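4.2 Hand comparison

Both hands were fitted to the same pair of arms and driven by the same controller, so that any difference in the results could be put down to the hand and its cover. Hand A is the Fasenia unit with its standard smooth palm. Hand B has the same finger linkage, but the palm is closed by a flexible ribbed cover supplied by Movport. We expected the ribs to help when an object is pressed back into the palm, and to make little difference in a fingertip grasp. The wrist camera was kept in one position throughout, looking along the fingers from the palm side.

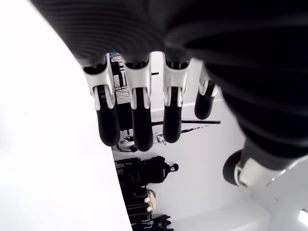
Figure 6. Hand B from the wrist camera, with the ribbed palm cover, four fingers and thumb.

The wrist view has one known drawback. The palm and the fingers take up a large part of the image, and how much of the workspace is left depends on how far the fingers are bent. Verbeke and Nijs labelled 500 wrist images by hand and marked each as usable or not usable for locating the object. Images in which a fingertip covered the centre of the object were marked as not usable, even where its outline could still be guessed.

The head camera was used for the approach and the wrist camera for the last 100 mm. The switch was made by distance alone. We also tried switching on a confidence score, but this made the arm hesitate close to the table and was dropped. 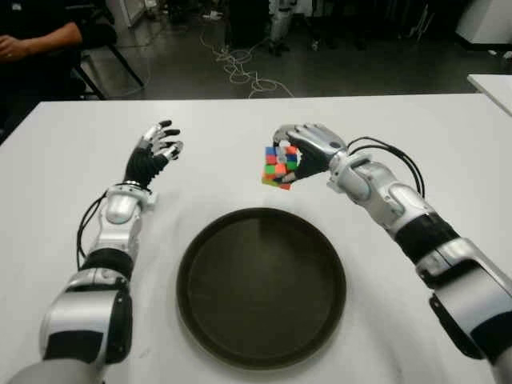

The test object was a scrambled Rubik's cube. It is stiff, has flat sides and shows several colours to the camera, which makes small turns of the object in the hand easy to measure. Each trial began with the hand open above the table. A grasp was counted as held if the cube stayed clear of the table until the end of the trial - a change of angle was recorded separately and did not count as a failure.

In total 1350 trials were run, of which 802 used Hand B. The numbers are uneven because Hand A was taken out of use early with a worn thumb joint. Results are therefore given as rates for each hand, and we don't compare totals.
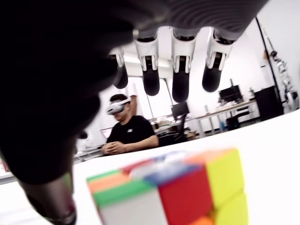 Operators worked with a headset and were given the same practice time on each hand. Michiels and Dijkstra both reported that the thumb of Hand B felt slower to close, although the logged joint speeds show no such difference. We have not found the cause. One possibility is that the cover hides the base of the thumb in the wrist view, so that the start of the movement is seen late. The effect of operator is treated in Section 4.3.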